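Thu Phùng had warned me there'd be no coffee upstairs, so I arrived at the Brullstead unit with two cups and a slightly burnt hand. She took one without looking up. "Give me a second, I'm in the middle of a bad one," she said, and then the bad one was over and she marked it as such and we could talk.

Thu collects demonstrations for Jorna, a small project that wants robot arms to handle the fiddly end of electronics repair. She holds a controller, the arm copies her, everything gets recorded, and later on a learning system tries to make sense of it all. I'd imagined something grander, I'll admit. Mostly she picks things up and puts them down again.

"People ask if it's boring. It's like practising scales. You're bored until you hear yourself getting sloppy, and then you're very awake."

The first set was 500 recordings, all done by her in July. They threw out quite a lot of them. "I was too good at it by the end," she told me, laughing. "I went straight to the thing every time, same angle, same speed. Rostyslav trained on those and the arm was lovely as long as you never moved anything." Rostyslav Kushnir does the training side and sits downstairs, where there is coffee, so I'm not sure how this arrangement came about. 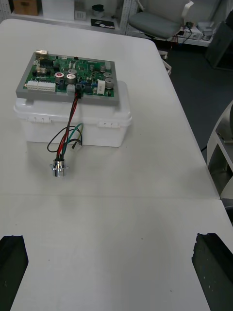

I wanted to know why they bother with wires at all when boxes and blocks are so much easier. Thu pulled a face. "Because that's what's on a repair bench!" A solid part stays the shape you left it, she said, but a cable has its own ideas. She talked me through a green one that bows out to the side on its way down to the table while the red and black beside it hang fairly straight, and how the round metal plug at the end is the bit she really cares about. "You can grab the plug or you can grab the bundle. I do both, on purpose. If I only ever did the plug, it would never learn what to do when the plug's out of reach."

And the lidded box under the circuit board? She likes to change the height, she said. Put everything flat on the table and the system starts to believe the world is flat.

They're now at 1,149 recordings, with five people taking turns. Hortensia Tapia is the slow one, and Thu means that as praise. Damián Jara is left-handed and comes at everything from the other side – "we should have had him from day one." I asked whether you could tell who'd done a recording just by watching it back. "Oh, instantly. Damián hovers. I sort of pounce."

What about the failures, do those get kept? Some do. A dropped plug that gets picked up again is worth having, in her view, and she'd like more of them. A dropped plug followed by muttering is not. There are 630 she'd call clean, and she was a bit cross with herself for calling them that.

I had a go before I left. It took me three tries to close the fingers on anything, and Thu wouldn't tell me whether she'd pressed record.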